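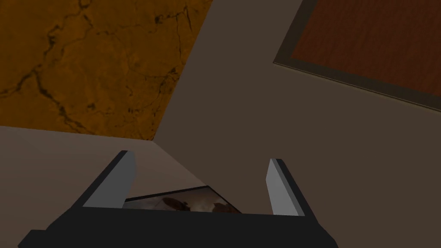

Checking a sim wrist camera before you trust a grasp policy

Most of the tutorials I read on this subject start with training. I would start two days earlier, with the renderer, and I would stay suspicious of it for longer than feels reasonable. The steps below are what I now do every time I bring a wrist view out of a simulator and into a perception stack. I use Viner for the simulator and Erkis for the grasp detector, but nothing here depends on them much.

What you need

A simulator that can give you RGB, depth and a segmentation mask from the same camera pose. A gripper model with separate IDs for each finger. A small object in the scene. A script that can save all three outputs for one timestep without stepping the physics in between. That last one sounds trivial. Check it anyway.

Step 1. Pick a pose that is awkward

Demo scenes are built to flatter the detector: gray table, one cube, camera straight down. Put the target low between the fingers so that the gripper housing hides part of it. In my render the target is a small framed picture, and only its upper strip shows between the two light gray pads. If your detector has only seen whole objects, it will give you a confident answer here, and you should not believe it.

Step 2. Mask the gripper, and look at the mask

The housing takes up nearly the full width of the bottom of the view. Many pipelines handle that with a fixed crop. I don't like the crop. It throws away the lower part of the gap along with the gripper, and it stops being right the moment the fingers move.

Use the per-link segmentation instead. Render it at the same pose, overlay it on the RGB and zoom in on the fingertips. The tips are small and dark, and a mask that is off by a few pixels will leave a thin dark line that an edge-based method may well read as part of the object. Grow the mask by 2 pixels and check again. If you need more than 5, your camera intrinsics are probably wrong and growing the mask is just hiding it.

The pads deserve their own check. They are much paler than the rest of the fingers, so a color threshold tuned on the black parts will miss them completely.

Step 3. Test the background for false surfaces

Flat shading is where I lose most of my faith in sim data. Behind the gripper I have a plain grayish-brown plane and a paler beige-gray one, with a soft shading boundary between them. The RGB alone does not tell you much about the geometry there. Is it a fold, a wall meeting a floor, or two colors on one surface? Get the answer from depth. Fit planes to the depth points on each side and compare the normals. Then ask the detector the same question and see if it agrees.

Do the same for textured areas. The orange-brown marble at upper left has dark branching veins, and the panel at upper right has wood grain inside a darker border. Veins and borders produce strong edges and no grasp. Run the detector with the target removed, same pose, same everything. Any grasp it proposes now is a false one. On my first try Erkis returned 42 candidates on a scene with nothing to pick up. The release notes call it "background robust." Make of that what you will.

Step 4. Watch for pictures of things

A framed picture is a nasty target because it has content of its own. Mine has a rounded brown shape in it, blurry, possibly an animal. A segmenter trained on everyday photos may outline that shape and ignore the frame around it, and the grasp planner will then aim at a bit of printed fur. Compare the predicted mask against the simulator's object ID. If the overlap is poor but the confidence is high, log it as a failure. Do not average it away.

Step 5. Perturb, then count

Jitter the camera pose slightly, change the light, swap the textures, and rerun steps 2 to 4. I do 581 renders, for no better reason than that it was what fit in an overnight job the first time and I wanted later runs to be comparable. Keep the seeds. Report the false grasps separately from the misses, as they have different causes and one number will hide both.

A note on claims

Horațiu Nistor pointed out to me that a stack can pass all of this and still fail on hardware. He's right. These checks can only tell you that the perception code is broken in simulation, and mine usually is. A clean result here means you may go on to test with a real camera – with noise, motion blur and a mount that has been knocked – and very little beyond that. If a vendor shows you only the sim figures, ask for the empty-scene run from step 3.

Last edited 15 February 2022. The overlay script now reads Viner's mask format directly, so the old converter can be deleted.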